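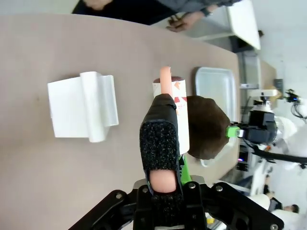
Two-Arm Sorting Table: Project Report

Category: Student Builds > Robotics
Print this page | E-mail this page

1. Purpose

The project was to set up two robot arms at one table in the shared workshop at Dasbridge and have them pick up household objects of mixed shapes. The gripper work took most of the time and is the main subject of this report. The control program, which we named Stiredari, is covered in a separate report.

2. Grippers

Each gripper is black, with a bright green fitting. A small camera sits at the wrist and looks down past the fingers. Our first fingers had bare faces, and smooth round objects turned in the grip when the arm sped up. We then covered the faces with a textured black pad, similar to velcro. It is easy to replace, but it picks up lint and has to be brushed between sessions.

3. Test objects

The set was chosen for shape. It includes a long pink sausage-shaped piece, a cylindrical container with a printed label, a white plastic holder with a raised ridge, and a shallow tray. The long piece is held lengthwise between the pads. Held that way it hides part of the table from the wrist camera, so the program has to look before it grips.

4. Results

We logged 900 attempts. With bare fingers, 23 percent of the picks failed. With the pads on, this fell to 14 percent. Most of the remaining failures were with the holder – the ridge lifts one finger before the other has closed.

5. Problems

Cable routing was redone in January after a loop caught on a joint. The beige tabletop shows soft shadows under the workshop lights, and the program sometimes took a shadow for an edge. Moving the threshold helped. We have not tried a different surface.

6. Further work

The second arm still waits for the first to clear the table before it moves. The next group should start with the handover.

Contact: Pilberg Student Workshop | © Pilberg Student Workshop | Back to top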